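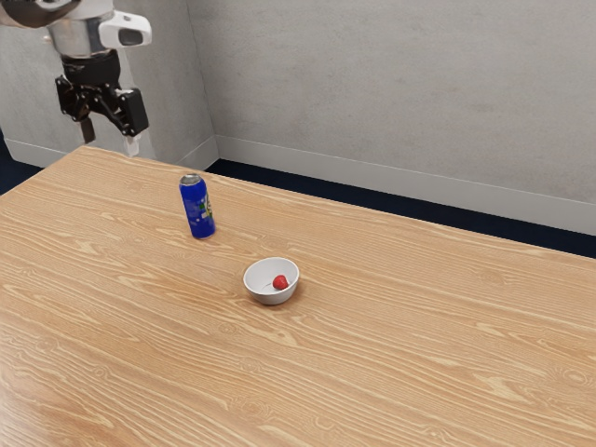 A simulated tabletop scene with a robot arm, a drink can, and a strawberry in a bowl.

Demonstration collection in simulation

Demonstration collection in simulation is the gathering of recorded examples inside a computer-rendered environment, for use in training a learning system that controls a robot. In each example, usually called an episode or a demonstration, a simulated robot performs a task from start to end while its joint positions, its commands and the rendered camera views are stored together. The learning system is then trained to produce similar commands when it is given similar views. The method is closely related to imitation learning, where a robot learns from the behavior of a person or of another program.

Background

Collection on real robots is slow, because objects must be put back by hand between episodes and equipment sometimes breaks. In a simulator the objects can be returned to a starting position at once, and several copies of the same scene can run at the same time. On the other side, a simulator only approximates friction, contact and light, and a system trained only on simulated examples may perform worse on a real robot. This difference is commonly named the "sim-to-real gap".

Scene design

Scenes for tabletop work are often kept simple. A table, plain walls and a small number of household objects are enough for many tasks of the "pick and place" type, such as moving a fruit from a bowl to another place. Objects which do not belong to the task are called distractors. They are included so that the learning system does not connect the task with the only object it has ever seen on the table.

Before each episode, the positions of the objects are changed within fixed limits. Some projects also change the texture of the table, the strength of the lights or the color of the walls. This practice is known as domain randomization. The limits must be chosen with care: when they are too narrow, the system memorizes positions, and when they are too wide, many episodes begin with an object that the arm cannot reach.

Methods of collection

Three main methods are in use. In teleoperation, a person moves the simulated arm with a hand controller, a keyboard or a second, smaller arm. In scripted collection, a program knows the exact position of each object and calculates a path for the gripper. In the mixed method, a small set of human episodes is cut into segments, and the segments are adapted automatically to new object positions.

Human episodes contain pauses and corrections, which make them harder to learn from but also show how to recover from a small mistake. Scripted episodes are more regular. A parallel gripper, which closes two fingers on an object, is common in all three methods, as it has only one opening value to record.

The Tikham collection

Tikham is a set of simulated tabletop demonstrations prepared by a group under the engineer Mireille Awad. Its first version was released on Sep 20, 2022, and contained 35 tasks, with 107 episodes for each task. The episodes were collected by teleoperation with a control program named Jirnard, which was written for the project. The group employed six operators, and every operator recorded a practice period of 19 episodes that was not included in the release.

A corrected version followed in November of the same year. In the first version, the stored commands were one time step later than the camera views in a part of the episodes, and users of the set had reported arms that closed the gripper too late. The corrected version kept the same tasks and the same numbering.

Quality control

Episodes are normally checked by a success test inside the simulator, for example whether the center of an object is inside a target area at the last step. Such tests can accept episodes that a person would refuse, as when an object is pushed to the target and not lifted. For this reason, Tikham episodes were also replayed and viewed by a second operator. Failed episodes were kept in a separate folder with a short written note.

See also

Aitken (simulator)
Dillaven grasp set
Domain randomization
Imitation learning
Teleoperation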